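Session 3 notes: inshore fisheries, licences and who checks them

Typed up quickly from Mavis Ambrose's slides plus my own scribbles, check spellings before you quote anything.

**Key terms**

- Gear licence: covers the pot, net or rake. Not the person.
- Personal permit: covers the person, can't be lent or sold on.
- Closed season: no landing of the species at all, even as bycatch. In the Stistton case it ends in July.
- Minimum size: measured across the widest part of the shell. People get this wrong in the essay every year.

**Case study: Stistton estuary**

Small cockle fishery, 170 permits at its peak, 17 left now. Beds split in two by the channel. North side open to permit holders, south side shut for restocking. Landings go through one buyer, Wanex, who must keep a slip for every sack. 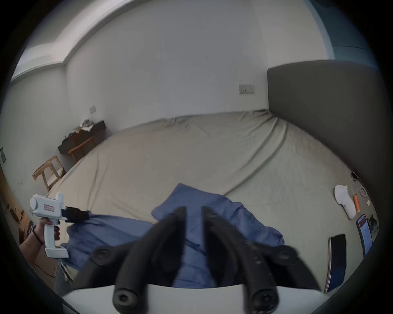 Slips matter becuase they are the only paper trail. No slip, no proof of where the catch came from. Officers check the buyer first, then the boats. Cheaper that way, one visit covers everyone.

Weak points Mavis listed:

1. Night tides. Two officers, long shoreline.
2. Slips filled in afterwards from memory.
3. Fines lower than a good day's catch. Compare with Lomley, where gear is seized as well and repeat cases dropped.

Lomley isn't a straight comparison though. Deeper water, bigger boats, one slipway. Much easier to watch. Say so if you use it.

Kazimiera Grabowska's question from the back: does cutting permits just push people into fishing without one? Mavis said probaly some of them, the numbers aren't good enough to tell. Worth a paragraph in the essay, argue it either way. 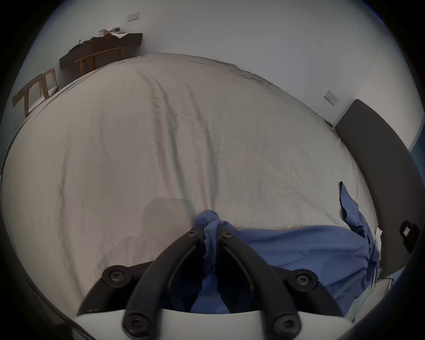 ## For next time

- Read the Jiang chapter, first half only. Skip the tables.
- Bring one local byelaw, printed. Any coast will do.
- Essay plan, one side. Pick 2 of the weak points and stick to them.
- Room is the same, start is 10.15.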